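When a Robot Lets Go: The Stop at the Nolby Workshop

A robot with two arms can do many jobs that people do with their hands. At the Nolby workshop, one such robot learns to handle the parts of small electric wheels. In February, something went wrong there, and the workshop stopped its work to find the cause.

The robot was holding a stator. A stator is the part of a motor that stays still. It has coils of copper wire, and when electricity passes through them, they act as magnets and make the other part of the motor spin. Stators are heavy for their size, and the wire on them is easily scratched.
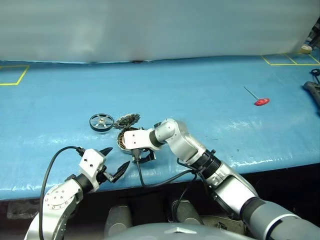
The gripper is the robot's hand. Its fingers press on a part from both sides, and a sensor inside the gripper measures how hard they press. On the day of the fault, the sensor sent the wrong number. It reported a firm grip when the grip was weak. The arm moved, and the stator slipped out and rolled toward the edge of the table.

A worker reached out to catch it. This was the most serious part of the event. The arm was still moving, and a robot arm does not feel surprise or pull back as a person would. A second worker pressed the red stop button, and the arm halted 30 centimeters from the first worker's hand. No person was hurt.

The workshop then read the robot's records. The robot had completed 1,372 lifts without a drop. A cable leading to the gripper had bent a little on each lift, and in time a wire inside it had cracked. From the outside, the cable looked perfectly sound.

Three rules are now in place at Nolby:

Cables on the grippers are replaced after every 80 hours of work.
The robot must stop by itself if its sensor readings change suddenly.
A falling part is to be left to fall.

The last rule is the hardest to follow, and every worker practices it. Young visitors to the workshop stay behind the safety line, 2 meters from the table, whenever the arms have power.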